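Budgeting for a robot arm that sorts and folds cloths

Updated 18th June

Step 1. Price the small parts first. The arm has one line on the Hetmont quote, but cables, brackets and spare fingers are easy to miss. We set aside £800 for them at Nerkcombe and spent £700 by April.
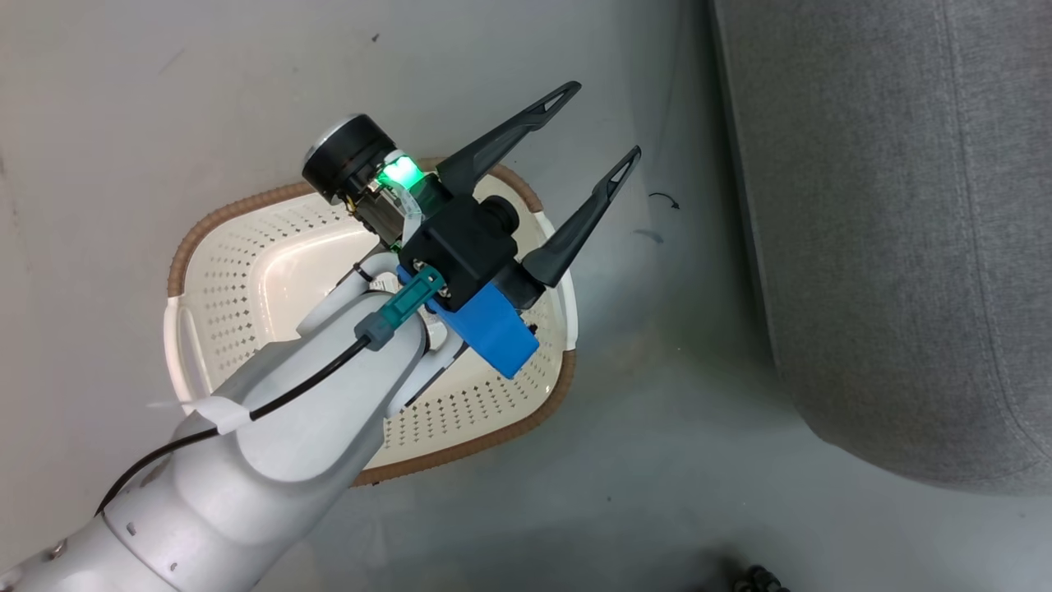
Gripper open over the basket, with the cable taped along the arm.

Step 2. Choose the basket before the fingers. Measure its depth and check the arm can get down to the bottom without catching the rim. A shallow one costs little and saves paying for a longer reach.

Step 3. Order two sets of fingers. Vávra quotes seven working days for printed brackets, so put those on the same order.

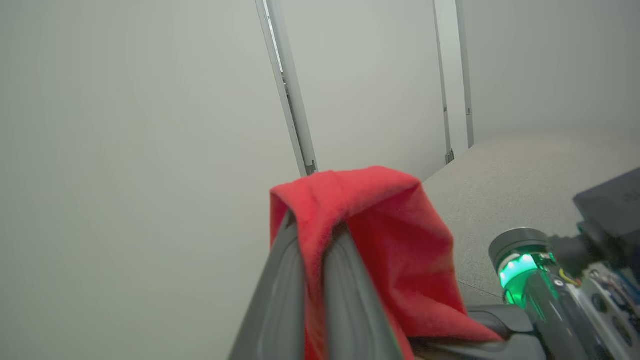 Step 4. Buy the cloths you will really be using. Thin cotton and soft, fuzzy cloth need different grip settings, and each takes time to set up. Put that time in the budget as labour.

Step 5. Ask Clulbridge for carriage and fitting as separate prices. Add both to your sheet before you compare quotes.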